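Clothing Room Update: Sock Pairing and Fall Distribution

The Grasten Community Clothing Room has revised its procedure for sorting and pairing socks, effective June 11, 2026. The revision applies to all donations received at the Lesteck Street entrance and to the stock transferred each month from the Gindell branch. Items already bagged under the former procedure do not need to be reopened.

Socks remain the item most often requested by households registered with the Clothing Room. During the last distribution period, 905 pairs were issued, and 711 of those were adult sizes. A further 112 single socks were left without a match at the close of the period and have been kept in the gray bin beside the supply cabinet. Lovisa Granström, who coordinates intake, has asked that these singles be checked first whenever a new donation contains an unmatched sock of a similar color.

Under the revised procedure, each pair is laid flat on the table before it is folded. Both socks should point in the same direction, with the cuffs at one end and the toes at the other. Lengths are then compared at the cuff and at the heel. Pairs that differ noticeably in length are to be separated and treated as singles, even where the color is the same.
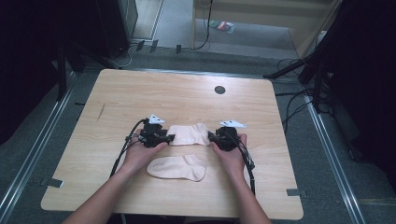

Color matching requires particular care with pale shades. Pink, beige and cream socks have frequently been paired with one another under evening lighting and returned by recipients the following week. Sorting of light colors will therefore take place during daytime hours only. Dark socks may be sorted at any time the room is open, although navy and black should be kept in separate trays until they have been checked near the window.

Folding has also been made uniform across both branches. One sock is placed on top of the other, the toes are brought up to the cuff, and the pair is folded once more if it is of knee length. The earlier practice of turning one cuff over the other has been discontinued – it stretches the elastic, and several recipients had raised the matter with Jolanta Makowska at the front desk. Ankle socks receive a single fold and are stored upright, cuffs down, in the shallow drawers.

White socks are held separately from all other colors. They are sorted by size first and by cuff style second, and any sock with a worn heel or a hole at the toe is set aside for the textile recycling bag.
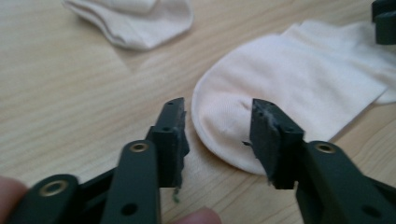 White socks on the sorting table.

Dorota Olszewski will lead 2 practice sessions for those who sort regularly. Attendance at either session is sufficient, and the written procedure will be posted inside the door of the supply cabinet. Questions about sizing labels should be directed to Wanda Gajewski.

The next general distribution is planned for November. Donations of new or freshly laundered socks in children's sizes are especially welcome before that time, as are wool and thermal socks for adults. Donors are asked to leave new socks in their original packaging and to place used socks in a closed bag marked with the size, where it is known.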